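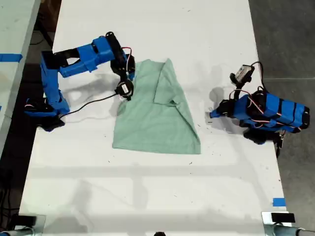
Orcombe, 5 January 2022

Section 8. Folding small cloths

This section covers the folding of small single-layer cloths on a flat table. It replaces the folding notes in the Irnau edition. Read it through before starting.

8.1 Preparing the table

1. Clear a working area that is larger than the cloth on all sides.
2. Wipe the surface and let it dry. Crumbs leave marks in pale fabric.
3. Lay the cloth flat near the middle of the table, with the nearest edge straight.
4. Smooth from the centre outwards. Do not pull on the hem.

Note: a white top shows pale green poorly under strong overhead light. Light from one side makes the creases easier to see.

8.2 Taking the corner

5. Take one corner only. Hold it at the tip, with as little fabric as will stay in the grip.
6. Raise the corner slowly until the fabric next to it begins to lift. 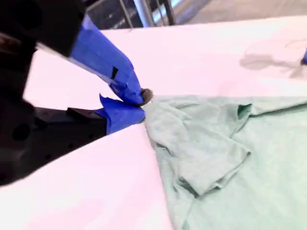
Fig. 8-1. Corner of the green cloth held at the pinch point.

7. Carry the corner across to make a triangular flap. Keep it low over the table so that air is not trapped underneath.
8. Lower the corner, then let go. Press along the diagonal crease from one end to the other.

Caution: do not use clips with bare metal teeth on Celteo weave. Snags in this fabric cannot be repaired.

If the flap lands out of line by more than 3 mm, open it and repeat from step 5. Small wrinkles in the upper layer may be left for pressing - they do not affect the fold. 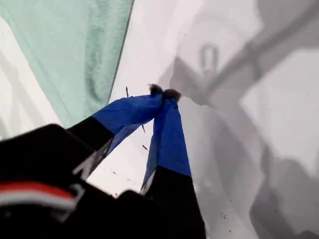

The same limit applies to the second fold, where the error is harder to see because two layers are moving together. Check it from directly above.

8.3 Starting again

9. If the cloth has bunched up, do not try to correct the fold. Release it completely.
10. Find a free corner and spread the cloth from there.
11. Return to step 3. 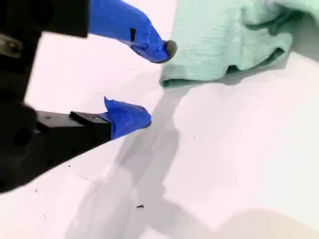

Trevaskis, April

Addendum to 8.3. A crumpled towel is to be spread by hand before it is folded. Shaking it out over the table is no longer advised, as it moves other items out of place. Towels ordered under part number 437 are thicker and need a firmer press at step 8. Part number 228 is unchanged.

Corrections to this section go to Vy Kim.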